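Manipulation Methods Forum – Data and Training

Does removing idle time from hand-held gripper demonstrations harm the learned policy?

Posted by S. Rawat, Trandum
Tags: imitation learning, hand-held grippers, household tasks, data cleaning
Viewed 1,554 times

I am seeking advice on a matter of method before our group commits to a final training run in September.

We have collected 863 two-handed demonstrations of household tidying with hand-held grippers. The operator holds one gripper in each hand, each gripper carries its own camera, and the recorded motion is used to train a policy for a pair of fixed arms. The tasks consist of picking mixed objects from a soft surface and placing them in a container. The policy takes images from both grippers and predicts a short sequence of gripper poses and opening widths.

Our difficulty concerns periods in which one gripper does nothing. In a large share of the recordings, one hand waits while the other completes a grasp. We wrote a filter, which we call Komitz after the street on which our office stands, that removes any segment in which both grippers move less than a fixed distance. A stricter version also removes segments in which only one gripper is still. The stricter filter shortens the data set considerably and makes training faster.

We evaluated both versions on 104 trials each, with the same object sets and the same starting positions. The policy trained on the mildly filtered data completed more trials. The policy trained on the strictly filtered data moved sooner but frequently sent both arms toward the same object, and it released objects early when the container was not directly beneath the gripper.

I should be grateful for views on three points. First, is the loss of performance to be expected, or does it suggest an error in our filter? Second, is there an accepted way to shorten waiting periods without removing them? Third, should the decision be made separately for each arm?

For completeness, the two policies share the same network, image size and number of training steps. Gripper width is recorded continuously. Time stamps from the two devices are aligned at the start of each session and checked again at the end.

Answer from Maldonado Group, Methods Desk
Accepted by the original poster

The result is consistent with our own experience, and we would not assume a fault in the filter. The waiting arm supplies information that the policy needs. When one gripper is held still, the demonstrator is usually making a decision that depends on the other gripper, and the length of the wait is part of that decision. If the waiting segments are removed, the data contain many cases in which an arm begins to move with no visible cause.

We examined this question in a study of bedroom tidying that used the same general arrangement, with one operator and two grippers. The initial intention was to measure how object type affected grasp success. It became clear during annotation that coordination between the two hands accounted for more of the failures than the objects did, and the study was extended accordingly.
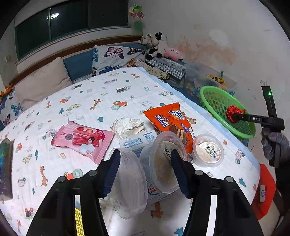 Our annotation scheme assigns each arm its own label at every time step: approach, contact, carry, release or hold. The hold label is given only when an arm is stationary and the other arm is in one of the first four states. Within a single view the two arms may have very different surroundings, and the labels must be made separately for that reason. From the gripper over the bed, the annotator has round plastic tubs and snack packets between the pads, on a printed blanket, while the other gripper is at the right with its tip against a crumpled red item over a green basket. A single label for the pair would record neither condition properly. We also ask annotators to review a short interval on either side of the selected moment, as a still image does not establish whether an item is being lifted or lowered.

We then trained three policies. The first used the full recordings. The second used recordings with all holds removed. The third kept every hold but limited its length, so that no hold exceeded a set number of steps. The removal of holds produced the behavior you describe, including two arms reaching for one object. The limited-length version performed as well as the full recordings and required less training time. We therefore recommend it as the default.

Three practical cautions apply to the limited-length method.

The limit should be applied to both arms together. If frames are dropped from one stream alone, the two cameras no longer show the same moment, and the policy learns from pairs of images that never occurred together. This error is easy to introduce and difficult to detect from the training loss.

The limit should not be applied within a fixed margin of a change in gripper width. Many operators pause briefly after closing the pads and before lifting. That pause has the appearance of idle time in the motion data, but it teaches the policy to complete the grasp before moving. Early release of the kind you report is what we observed when the margin was set too short.

The velocity of the arms must be computed again after frames have been removed. A policy trained on the original velocities will be given values that do not match the positions on either side of the cut.

On your third point, the label should be made separately for each arm, but the cut should be made for both. These are two distinct decisions, and the stricter filter appears to have combined them.

We would also suggest that you report your trials by failure type as well as by completion. With 104 trials for each policy, a difference in the completion rate may be modest, whereas a difference in the number of arm conflicts is likely to be evident. We used four categories: missed grasp, early release, arm conflict and no motion. The last is of particular interest, as a policy trained on unfiltered data will sometimes remain still indefinitely. Some groups have concluded from this that all waiting must be deleted. A limit on length addresses the same fault at a lower cost.

Answer from jarkness_lab

We simply cut everything below a speed threshold and have never had a problem. Single arm only, however, so it may not apply. Check your threshold units. Ours were in millimeters and the script expected meters, which deleted almost the entire set.

Answer from Department of Applied Handling, Training Section

The accepted answer is sound. We would add a point concerning the instructions given to operators, as part of the difficulty can be addressed before any filter is applied.

In our first collection, operators were told only to complete the task at a natural pace. The holds varied greatly in length from one person to another, and several operators allowed the idle gripper to drift out of position while they attended to the active one. The drift was recorded as slow motion and was not caught by a distance filter. It also gave the idle camera a view of no use to the task.

In the second collection, operators were asked to keep the idle gripper directed at its next object or at the container whenever this was comfortable. We recorded 208 demonstrations under this instruction. The holds became shorter, and the view from the waiting arm became more consistent. We did not run a controlled comparison between the two collections, and the operators in the second had more practice, so the improvement should not be attributed wholly to the instruction.

We advise against directing operators to avoid waiting altogether. When this was attempted, they made small unnecessary movements with the idle hand in order to appear active, and the resulting recordings were of lower quality than those with long holds.

A sample of recordings should be watched at normal speed before and after filtering. An abrupt jump in the position of a hand is generally visible at once, even where the numerical checks have passed.

Comments on the accepted answer

S. Rawat: I am obliged to all who replied. We have confirmed that our stricter filter cut each stream separately and joined them again by index, so the cameras were out of step after the first removal. We will repeat the training with joint cuts and a limit on hold length. May I ask how the margin around a width change was selected?

Maldonado Group, Methods Desk: The margin was set by inspection. We plotted gripper width against time for a small set of recordings, measured the longest pause between closing and lifting, and used a value slightly above it. The figure will depend on your operators and on the stiffness of your pads – soft pads continue to settle after the trigger has stopped moving. We would measure it again if either one changes.

S. Rawat: Understood. Our pads were replaced partway through the collection, so we will measure the two portions separately.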